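Week 6 - Selling furniture and decor in virtual worlds
Handout, 5/18/26
Instructor: Mal-soon Song

Notes from last session got long so these are cut down. Read before lab. The Clundlow build is due at the end of lab, see bottom.

1. What you are selling

A mesh, a set of textures, scripts, animations, and a permission set. Buyers mostly look at the first two and complain about the last three. Put the whole list in the product notecard anyway.

Permissions again, because half the quizzes got this wrong:
Copy - buyer can put out as many as they like, can't give it away.
Transfer - buyer can give or resell it, but then it's gone from their inventory.
Modify - buyer can resize, retint, take it apart.
Usual for furniture is copy/mod, no transfer. Usual for gacha-style or gift items is transfer, no copy. Full perm is for builder's kits and needs a written license. Scripts inside can be no mod even when the object is mod, and the viewer will then show the whole thing as no mod. Say so in the listing or you will get messages about it every day.

2. Land impact

Cost of the object against the parcel's allowance. Three weights - download, physics, server. Highest one wins. Students always attack the wrong one. Check which is highest BEFORE you start deleting triangles.

Download: driven by your LOD models and by how big the thing is in world. Scale it up and the number climbs. A chair that is fine at normal size can triple when someone makes a giant garden version.
Physics: make your own simple hull. Don't let the uploader guess. For a bench, one box for the seat and one for the back is plenty.
Server: scripts and number of linked parts. Link less.

Jaruwan Chaiyaporn's daybed from last year is still the best one to study. First upload was 14, final was 5, and she did it without touching the top LOD at all. She rebuilt the physics shape and merged the legs into the base. File is in the class folder, open it and look at the lower LODs up close.

LOD rule for this class: the lowest model still has to read as the object from across a room. No collapsed triangles. If your lamp turns into a paper airplane when I back up, it goes back to you.

3. Textures and the texture-change menu

Keep them at the smallest size that holds up. Tiling patterns can go small, baked shadow maps usually can't. Share one texture across several faces where possible. Bake the shading separately from the pattern if your going to offer pattern choices, otherwise every new option is a full rebake.
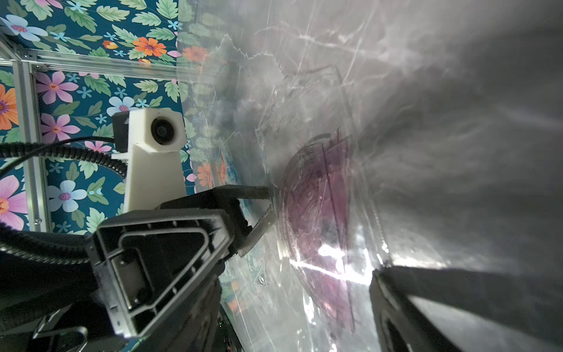

Menu scripts: touch, dialog box, pick a part, pick a texture. Three clicks is about the limit before people give up. Name the buttons for what they do. "Cushion" is good, "Tex B" is not. Dialog buttons get truncated so test the long names.

Store textures by UUID in the script or a notecard and not loose in the contents, unless you want them copied out. Notecard is slower to read but you can update it without recompiling. Levente Szalai's Sinine script reads the notecard once on rez and keeps the list in memory - use that as your starting point, credit him in the header.

Always close your listener. Set a timeout. An open listen on every chair in a club is how you get a lag complaint from the region owner.

4. Animations

Seats: one sit target per seat, adjustable, saved per avatar. Test with a short avatar and a very tall one. The default pose offset will be wrong for both.

PG and Adult versions go in separate boxes with separate listings and the correct maturity rating. Don't ship one box with a hidden menu. The Benítez case we did in February was exactly this, store was delisted for nearly 6 weeks and had to redo every ad.

Props that attach on sit (cups, books) need a clean detach on stand. Check what happens when the user teleports away while still sitting. This breaks constantly.

5. The listing

First line says what it is. Then land impact, permissions, size in meters, number of seats, what can be retextured. Then the mood writing if you must.
Ad picture shot in ordinary midday light at least once. Heavy presets make buyers think they were cheated.
Put a demo or a rezzed display model in world. Apolinar Maldonado found that refund requests at his Dutthorpe store dropped once the display model had the real menu in it and not a dummy one.
Price in the local currency, no odd endings. Sets cheaper than the peices added up.

Lab task

Clundlow garden seat. Two seats, four LODs, custom physics, at least one retexturable part, working menu, copy/mod. Listing text to go with it, max 2,000 characters. Put your box in the drop crate on the class parcel with your avatar name in the object name. Līga Liepiņa is running lab, ask her about group permissions if the crate rejects you.

Reading for next week: redelivery terminals, and the chapter on updating sold items. Skip the part on affiliate vendors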